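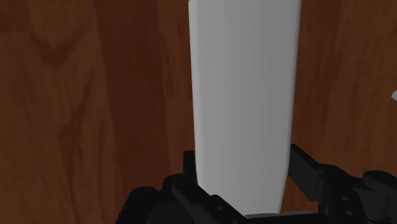
Refinishing a dining table top, oil or water-based poly?
Forum: Home and Workshop > Furniture

prudlow_pete
I bought a used dining table in April and the top is in bad shape. White rings, a few scratches, and one end has gone dull from years of being wiped down. The base is fine and I'm leaving it alone. I've stripped the old finish and sanded to 120 so far. The seller said it was maple but I have doubts.

I need to pick a finish. We have two kids who eat at this table every day, so it has to put up with spills and hot plates. I was going to use oil-based polyurethane because that's what my dad used on everything. The guy at the paint counter told me water-based is just as tough now and dries a lot faster. My garage is attached to the house and the smell is a concern. What would you use?

s_karunaratne
Water-based, if the garage is attached. I did our kitchen table with it and the smell was gone by the next morning. Put on at least four thin coats. People stop at two and then complain that it wears through.

It won't turn the wood amber the way oil does. Some people like that and some don't. Try both on the underside before you commit.

Shahnaz

jarbridge_joiner
I'll disagree. I've refinished tables for customers for 14 years and I still use oil-based on anything that gets daily meals. It levels better from a brush and you get more film per coat. Water-based dries so fast that a beginner will leave lap marks on a big top. Open the garage door, wear a proper respirator, and do it on a mild day.

Also, keep the oily rags out of the trash can. Lay them flat outside until they're stiff.

s_karunaratne
Lap marks come from going back over it. Use a foam applicator or a pad, work in long passes with the grain, and leave it alone. I'm no pro and mine came out flat.

rhosoda
What grit are you planning to stop at? 120 is too coarse for the last pass. I'd go to 150 and then 180. With water-based you also need to raise the grain first. Wipe the top with a damp cloth, let it dry for a couple of hours, then knock off the fuzz with 220 by hand. If you skip that, the first coat will feel like a cat's tongue.

prudlow_pete
I was going to go to 220 and stop. Is that too fine?

rhosoda
For a film finish 220 is OK but you don't gain much over 180. If you were staining I'd say stop at 150 or 180, because the finer you go the less color it takes.

jarbridge_joiner
Agree with that part. Sand to 180, vacuum, wipe with mineral spirits and look at it from a low angle with a lamp. You'll see every swirl the orbital left behind. Fix those now. They show up ten times worse under a finish.

bnazari
Has anyone mentioned hardwax oil? I put it on our table three years ago. Two coats, rubbed on with a white pad, buffed off. When one of my kids left a wet glass out overnight it marked, and I sanded that spot lightly and put on more oil. It took me fifteen minutes. You can't spot repair poly like that.

It does cost more. I paid close to 100 dollars for a can, but I used less than half of it.

jarbridge_joiner
Hardwax oil looks nice but I wouldn't put it under two kids unless the owner likes maintenance. I've had customers call me within a year. Ketchup, grape juice, nail polish remover. Poly shrugs off the first two.

bnazari
We've had ketchup on it many times. Wipe it up. Nail polish remover will hurt a lot of finishes, so I don't see that as a fair test.

jarbridge_joiner
Fair enough on the nail polish remover. My point about upkeep stands.

dgazi_11
Whatever you pick, let it cure. Dry to the touch isn't cured. I put a tablecloth on mine after three days and the weave pattern printed into the finish. I had to scuff it and put on another coat. Give oil-based a full month before you cover it or set anything heavy on it. For water-based, go by the can.

Use trivets for the hot plates too. No finish mentioned in this thread will take a pan straight off the stove.

prudlow_pete
Good to know about the tablecloth, my wife had one picked out already.

Can I put water-based over a stain? She wants it a bit darker than it is now.

s_karunaratne
Yes, but give an oil stain plenty of time to dry first. I waited three days. If the rag still picks up color, wait longer. And if it really is maple, it can blotch. Use a conditioner or try a gel stain on the underside.

rhosoda
Second the gel stain. Maple blotches badly with the regular liquid kind.

prudlow_pete
Thanks everyone. I tested both polys on the underside last night over a strip of gel stain. The oil one is warmer and my wife likes it, but the smell got into the kitchen even with the big door open. So I'm going with water-based over the gel stain, sanded to 180, four coats with a pad. First coat goes on when the stain is dry.

jarbridge_joiner
That'll work. Stir the can, don't shake it, or you'll be brushing bubbles. Scuff with 320 between coats.

bnazari
Do the underside too, even if it's only a coat or two. Some tops cup when one face is sealed and the other isn't.

prudlow_pete
Will do. I have to sand my test patches off down there anyway.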